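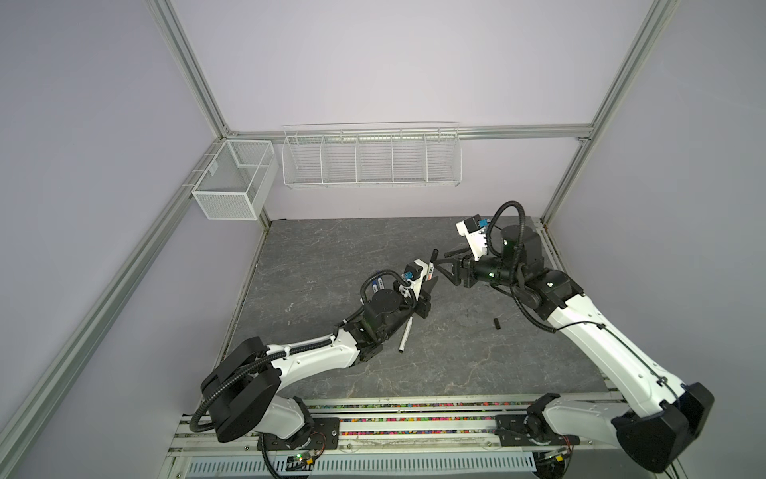
Two robot arms at a work table, with a marker pen lying under one of them.

Hi! I'm Huiling Lei, and I work at Prelley, where we pack art kits for schools. Pens, pencils, labels, all that good stuff. For a long time every single kit was packed by hand, and I packed a whole lot of them myself. Then in January we got our first robot arms, and kids who visit us always want to hear about them (way more than they want to hear about me!).

So what is a robot arm, anyway? Well, hold out your own arm and bend it. You've got a shoulder, an elbow and a wrist, and so does the robot, more or less. It has joints that turn, and long stiff parts in between. At the end, where your hand would be, it has a gripper. Ours don't have five fingers. They pinch, a bit like when you pick up a pea with your thumb and one finger. Try picking up a pen that way and popping the cap on. Pretty tricky, right?

The black bendy tubes along the arms are there to keep the cables safe. Cables carry power and messages, kind of like the nerves in your body, and you wouldn't want one getting snagged every time you reached for a snack.

When a machine does a job that a person used to do, we call it automation. It's a long word, but you already know lots of automation. A dishwasher is automation! So is a door that slides open when you walk up to the store.

At Prelley a big school order can be 1533 kits. Before the robots, I stood at a table and did the same thing over and over. Pick up a pen, put it in, pick up a pen, put it in. By the afternoon my wrists hurt and my brain was mush. Now robots do plenty of that part, and they never get bored.

But they do get stuck. If a pen rolls a little too far, a robot might close its gripper on nothing at all and carry that nothing very carefully over to the box. I've seen it happen, and I laughed so hard I had to sit down. Then I went and fixed it, which is my job now! I check the kits, I set out the supplies, and I help teach the arms new moves when we get a new kind of pen.

Learning all that wasn't easy. I took a class for four weeks, and I was nervous the whole first week. My friend Coetzee didn't want to work with robots, so he moved over to the team that plans new kits. Some people worried there wouldn't be enough work for everybody, and I worried about it too. We had a lot of meetings. Grown-ups are still figuring that part out, at my work and at plenty of other places.

If you ever visit a place with robots, ask the people there what they did before the robots came, and what they do now. I bet you'll get some good stories.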